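Prorneo Bench Arm Kit
Equipment page, Zokosent Shared Workshop, Cerdale
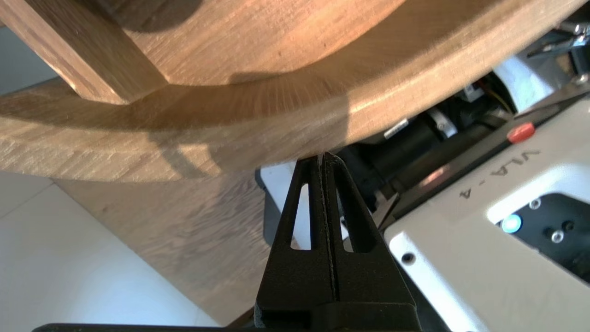 The Prorneo Bench Arm Kit is available to members of the Zokosent Shared Workshop for use on the premises and, by arrangement, for purchase as a complete build at home. The kit is intended for persons with some experience of hand tools and basic wiring. No prior work with automation is required, although members should expect to spend several evenings on assembly and calibration before the arm is ready for regular use.

Intended use

The kit is suited to slow, repetitive tasks around furniture and other finished woodwork: approaching an edge, holding a light part in position during a glue-up, or passing small hardware to a person working at the bench. It is not a lifting device. It must not be used to hold any cutting tool, and it must not be used to support the weight of a table top, a door or any similar panel.

Contents of the kit

Arm sections and joint motors, pre-tested in pairs
Two-finger gripper with mounting screws
Wrist camera with bracket
Control board in a closed case
Power supply with inline stop switch
Bench clamp, 59 mm maximum opening
Cable set and 33 cable ties
Printed assembly guide, third revision

Members supply their own computer. Screwdrivers and hex keys may be borrowed from the tool wall and should be returned the same day.

Assembly

Assembly is carried out in five stages, each described in the printed guide. The base and shoulder are built first and clamped to the bench before any further section is added. Motors are to be connected one at a time and given their numbers in the setup program before they are joined in a chain. Most of the faults reported to the workshop have come from two motors sharing a number – the arm will then move in jerks or will not respond.

The gripper is fitted last. Its fingers should close evenly along the inner faces without force. If they meet only at the tips, loosen the two rear screws, close the gripper by hand and tighten again.

Working close to finished surfaces

Plastic fingertips can leave dark marks on bare or lightly oiled wood. For work of this kind the workshop recommends the Zinchenko felt sleeves, which are sold separately at the front desk. A low approach speed should be set in the program, and the first pass should be made with the target point set 3 cm short of the wood. The distance may then be reduced in small steps.

Curved rims call for particular care. A path taught on a straight edge will not follow a round one, and the arm should be taught at several points along the curve. Strong daylight may also affect the camera. Where the sun reaches the work, members are advised to draw the blinds or to repeat the camera adjustment at the hour when the task will be run.

Safety

The stop switch must be within reach of the operator at all times. Long hair and loose sleeves are to be secured. The arm may not be left running unattended, and power is to be removed before any cable is unplugged.

Availability and booking

One assembled arm may be reserved in half-day periods. Kits for home builds are ordered in batches, and orders for the July batch close on Sun 31 May. A deposit is payable on ordering and is returned in full if the batch is canceled.

Requests for spare parts, including single motors and gripper fingers, should be addressed to Inna Demchenko, Equipment Office, Zokosent Shared Workshop. Please state the kit revision, printed inside the front cover of the guide.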